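29 January 2023 – bench notes, Wovlow evaluation

Second full session with the Wovlow kit, the shelf-picking package from Kovon. Writing this up while it's fresh because I had a great time and I know I'll forget the boring parts, which are the parts Shakuntala needs for the review.

Where we left off: arm mounted, controller talking to the PC, teach mode working, gripper calibration still off by a visible amount. Bohdan redid the calibration this morning with the long routine instead of the quick one. Took 40 minutes, and it made a huge difference. The quick routine should come with a warning. I've put that in the feedback sheet.

**Hand guiding**

Love it. You squeeze the enable switch, the arm goes soft, and you walk it to where you want it. Tihomir had never touched this arm before and taught a pick, a retreat and a place before his coffee was finished. The drift we saw in the first session (wrist sagging when you let go) is gone now that the payload is entered properly. It was set to the bare flange, our mistake.

One gripe – the enable switch is on the wrong side if you're left-handed. Young-sook ended up reaching across herself. There's a mirrored bracket in the Kovon catalog but it isn't in the kit. Ask.

**Pick trials**

Cartons, upright, front of shelf only. Ran 15 picks in a row with the stock settings and dropped 3. All the drops were the same failure: the approach comes in a touch high, catches the top flap, and the carton tips back before the fingers close. Lowered the approach height in the template and slowed the last bit of travel. Second run of 15, no drops! I did not expect it to be that easy. The template editor deserves a lot of credit, you change one field and every pose that depends on it moves with it. On the old Brilow setup this would have been an afternoon of re-teaching.

Things I haven't tried and shouldn't claim anything about:
- soft pouches
- anything from a second row, behind another item
- items lying flat

**Planner**

Motion planning around the uprights is good, occasionally too cautious. With the default clearance it refuses some poses that a person can see are fine. Error 413 every time, "no path within margin", and the manual's entry for 413 just repeats the message. Hanne found that the margin can be set per zone, so we kept it wide near the posts and tightened it over the open part of the shelf. After that no refusals for the rest of the session.

It also likes to fold the elbow in hard when it moves between levels. Looks dramatic, works fine, but watch the cable. 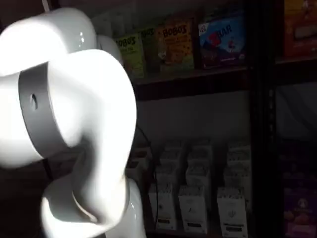
On cables: the kit gives you four hook-and-loop ties and a clip, and that isn't enough for a reach like ours. I want a proper guide along the lower links before anybody runs this unattended. Bohdan thinks the Acharya sleeve we have in the drawer will fit over the joint bands. If it rubs, we go back to ties and put in more of them.

**Noise and speed**

Quiet enough to talk over at half speed. At full speed the gripper is louder than the arm, a sort of click-buzz on every close. Young-sook recorded it and will compare after we regrease.

**Where I stand**

Really impressed so far. I'd keep the kit on the strength of the template editor alone. Price is still Shakuntala's department, and she wants to know what the service plan covers past May, when the trial license runs out.

To do:
- Bohdan: try sleeve, check full wrist rotation both ways
- Hanne: export the zone margins, save them with the project and NOT on the controller
- me: write to Kovon re 413, left-hand bracket, quick calibration
- Tihomir: second-row picks, start at quarter speed
- someone please label the two identical power supplies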